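Sorting and Returning Small Items in a Shared Workshop
Student project report, Irbridge
20 August 2023

1. Background

The shared workshop at Irbridge is used by several course groups, and most of them work at the same long tables. Small items get left behind at the end of a session. Before our project they went into whichever drawer was nearest, and the next group either bought the item again or spent time looking for it. The staff asked us to come up with a way of handling leftover items that did not need much space or money.

We worked on this from May until the end of the summer term. Our first plan was a wall rack with labeled hooks, which we dropped after two weeks. Hooks are fine for tools with a hole in the handle, but much of what gets left behind has no hole and will not hang.

2. Method

We kept a log for 39 sessions. At the end of each one, whatever was still on the tables was written down and put into a bin. We wrote down the type of item, the table, and whether anybody came back for it before the next session. The log came to 300 entries. We used four groups:

Hand tools (screwdrivers, pliers, hex keys)
Writing and marking (markers, pencils, chalk)
Cups and containers
Other

The fourth group was meant to be small and it was not. We should have split it after the first week, but by then we did not want to change the form halfway through.

We tried two kinds of bin. The Flondon bins were shallow and stackable, and they filled up fast. The second kind was deeper, with sloped sides, and stood directly on the table. People used the deeper ones more often, probably because they were already within reach – the stacked ones had to be lifted down from a shelf first.

3. What ended up in the bins

Mixed contents were the normal case. A bin with only hand tools in it was rare, even when the label said hand tools. A screwdriver would be lying next to a marker, with a cup on top of something else, and the person looking for the screwdriver had to move the rest.
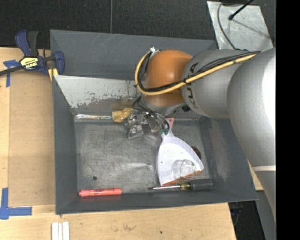 Long, thin items were the easiest to find again. They settle flat on the bottom and can be picked out by the handle. Clear cups were harder than we expected, as they are easy to miss against a plain gray bottom, and they roll. Two people in our group knocked one over while reaching for something else, and after that we asked that cups go in last.

Markers had a different problem. They were easy to see, but they were put back without being tested, so the same dry marker could go around for weeks. We added a line to the form for this and threw out 10 of them.

4. The trial layout

For the last nine sessions we used one deep bin per table for unsorted items and one sorting tray by the sink, bought from Naseri. Each group emptied its own table bin into the tray before leaving. Sorting was done at the tray, where the light is better and there is room to lay things out.

This went well on most days. It went badly when two groups finished at the same time, as the tray only has space for one person. A second tray on the other side of the sink would fix that, but the water pipes are in the way and we could not agree on a place for it.

5. Cost and open points

The trays were the only thing we paid for. The deep bins were already in the building. The Mirnimbridge workshop has asked for a copy of our form and may try the same layout next term.

We did not measure how long people spent looking for items before the change, so we cannot say how much time is saved. The labels also need to be redone – the paper ones came off whenever a bin was wiped down. The form, with the extra line for markers, is in the folder next to the sink.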